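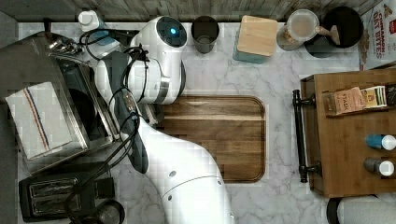
Parnari se trouve au bout de la vallée, là où la route goudronnée s'arrête. On y arrive depuis Mirzaei par un bus qui part à 6 h du matin et qui met une bonne partie de la journée, avec deux arrêts pour manger. Il n'y a qu'un départ par jour, et aucun le vendredi. J'avais mal lu l'horaire et j'ai donc passé une nuit de plus que prévu à Mirzaei, dans une pension près de la gare routière.

Le village compte 221 habitants en été. En janvier, il en reste beaucoup moins, les familles descendent chez des parents dans la plaine et ne remontent qu'à la fonte des neiges. Les maisons sont en pierre jusqu'à hauteur d'homme, puis en bois, avec des toits d'ardoise. Beaucoup ont une réserve au rez-de-chaussée où l'on garde le foin et les pommes de terre.

J'y suis restée trois nuits. La chambre était simple, un lit, deux couvertures épaisses, une fenêtre qui donnait sur la rivière. L'eau chaude arrivait dans un seau, à demander la veille. Le dîner était servi tôt, des lentilles, du pain plat, un légume, parfois du fromage frais. Je conseille d'apporter quelques fruits secs, l'épicerie ne vend presque que des biscuits et des nouilles.

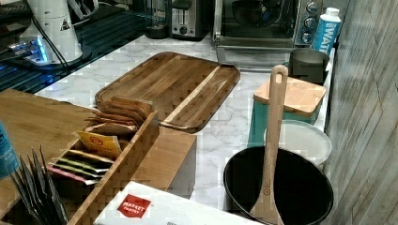 Le premier jour, je n'ai rien fait d'autre que marcher jusqu'au pont et revenir. L'altitude se sent dans les escaliers. Le lendemain, j'ai pris le sentier de Talgate, qui monte d'abord entre les champs de sarrasin puis dans une forêt de cèdres. Il faut compter trois heures à l'aller, moins au retour. Le chemin est bien tracé jusqu'à la bergerie. Après, il y a des cairns, mais je les ai perdus deux fois dans les éboulis et j'ai dû redescendre un peu pour les retrouver.

Au col, le vent souffle fort dès la fin de la matinée. On voit d'un côté le glacier et de l'autre toute la vallée, jusqu'au coude de la rivière. J'ai croisé en chemin un berger avec ses chèvres et un couple qui faisait le tour complet par Hirkham, 24 kilomètres avec une nuit sous tente. Je n'avais pas le matériel pour ça.

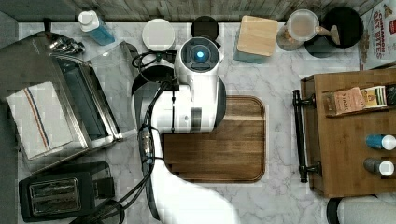

Bras blanc et planche à découper en bois, vus de dessus.

Pour Hirkham, il faut un permis. On le demande au bureau de Mirzaei, avec deux photos d'identité et une copie du passeport. Le bureau ferme à midi. Pour Parnari et le col, rien à demander, on note seulement son nom dans un registre à l'entrée de la vallée.

Côté argent, prenez du liquide avant de monter. Le réseau téléphonique passe près de l'école et à peu près nulle part ailleurs. Le bus du retour part devant le temple à 7 h, et il vaut mieux s'asseoir à droite si l'on veut voir les gorges.

Ludivine Texier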